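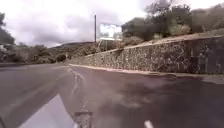 Wanted: people with chores, and patience

Plimex is looking for households and small shops in and near Anport to take part in a ten-week trial starting in September. We build machines that are supposed to do the work you would sooner not do. Some of that work they do. We would like to find out about the rest in places we didn't set up ourselves.

Where things stand. Nola, our delivery unit, gets itself along a road at the pace of someone who has been told to walk the dog. It can bring a bag of groceries as far as your curb. Getting the bag from the curb to the kitchen remains, for now, your department. Morelli, the indoor unit, folds towels. It folds a fitted sheet about as well as you do, and takes 40 minutes over it. It can restock a shelf if every can on the shelf is the same can.

If you've seen a video of a robot cooking a three-course dinner, good for you. Ours is not in it. 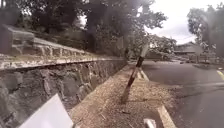 Outdoor participants should live on a paved road. Hills and bends are fine, and so are old walls, gravel shoulders and overgrown trees. Please tell us about potholes when you apply – Nola will find them either way, but we like to be warned.

Indoor participants need one room with a door at least 32 inches wide and a floor you are not sentimental about. Shops need a stockroom, or a corner you call a stockroom.

What we ask of you:
2 visits a week, up to three hours each
A short written log after each visit (complaints welcome, spelling optional)
Leaving the machine alone while it thinks, including when it thinks for a long time

What you get: $20 an hour, paid every other Friday, and any chores that happen to get finished. An operator comes along on every visit. Usually this is Rhydian Cadwaladr, who will not do the dishes for you either. 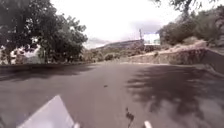

We have room for six households and four shops. Pets are no obstacle, though we'd like to meet them first. Children over eight may watch. Anyone hoping to be rid of housework by Christmas should probably sit this round out.

To apply, write to Carla Tannous at Plimex, Box 3317, Anport, or leave a note at our front desk. Tell us which chore you hate most and how long it takes you. Applications close Sunday, August 14, 2022.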